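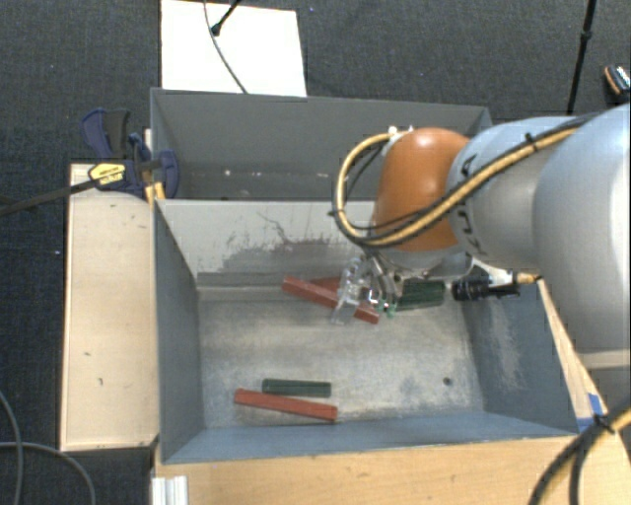
Agata Sartori asked whether we are teaching the arm to pick blocks or teaching it to pick these blocks, out of this bin. She had read the Koltalard proposal twice and could not find the sentence that tells them apart.

The chair said this would come up under item 3 and opened the meeting.

Pralmont bin picking trial, working group
Minutes, 2022-02-08

1. Previous minutes

Agreed, with one correction. Under item 4 the word "solved" is to be replaced by "attempted".

2. Collection so far

Bhatia gave the update. The target for the first round is 500 examples and 300 have been saved. One example is a single pick from the front bin and a release in the rear bin, with the arm returning to its start position. The blocks are then put back by hand and the next one begins.

Agata asked how many of the 300 were usable. Bhatia said all of them were usable in the sense that the files open. Pressed on this, Bhatia said 60 had been looked at from start to finish and 19 of those had something wrong with them: the block dropped short, the fingers closing on air, or the log starting after the arm had already moved. The rest have not been looked at.

The chair said that a third of the checked ones being faulty was not what the summary slide had led the group to expect. Bhatia answered that faulty examples can still be of use if they are marked as faulty. Agata said that was fair, but they are not marked.

Action: Bhatia to mark the 19. Nosach team to look through the other 240 before any more training is run.

3. What the examples cover

Long discussion. The main points were as follows.

The blocks are red or green and nothing else has been tried. The bins are the same two grey metal ones each time, clamped in the same spot. Agata's view is that a system trained on this will learn where the bin is and not a great deal besides. She would like to see the bins shifted by a hand's width between batches, and some other objects put in.

Koltalard replied in writing that variety should wait until the simple case is working, as otherwise we will not know what is causing the failures. The group had some sympathy with this. Agata said she had heard the same thing in August, about the previous trial, and the variety never came.

It was also noted that people resetting the blocks tend to lay them out in a way they know the gripper can manage. Bhatia accepted that this happens, more so late in a session. Blocks lying close together, or up against the wall of the bin, are likely to be the hard cases and are likely to be short in the saved set. There was a suggestion of tipping the blocks in from a tub. Bhatia was worried about the noise and about blocks landing outside. It was left that tipping will be tried for one batch.

The marks on the back wall of the front bin were raised. The question was whether the system might come to use them to find its way, so that a clean bin would throw it off. Bhatia thought it unlikely. Agata asked what that was based on. Nothing has been tested. A second bin of the same size is to be found and swapped in for a few picks.

Action: Bhatia to run one batch with tipped blocks and one with the bins moved.
Action: Nosach team to find a spare bin.

4. Lighting

The window blind is sometimes up and sometimes down and there is no record of which. Bhatia described this as useful natural variety. The chair asked that it be written down in the session log all the same.

5. The success figure

Koltalard would like to quote a success rate in the spring newsletter. The rate they have in mind comes from a run in which the person at the desk decided what counted as a success, and also stopped the run. The group did not agree to this being quoted. Agata asked for it to be recorded that she would object to any figure until somebody outside the collection team has set the rules for a pass, and has done so before the run starts.

Bhatia felt this was harsh given the hours put in. The chair said the hours were not in doubt.

Action: chair to write to Koltalard. Agata to draft pass and fail rules, one page at most.

6. Any other business

The cable along the floor by the bins should be taped down properly. Storage on the shared drive is almost full and old video from the earlier trial can go once Nosach confirm they have a copy.

Agata asked if there was a date by which the group would say the approach was not working. There is not. To be put on the next agenda as its own item.

Next meeting: to be set once the two test batches are in.

We use cookies to remember your settings and to see how this site is used. Accept all | Only necessary | Read our cookie notice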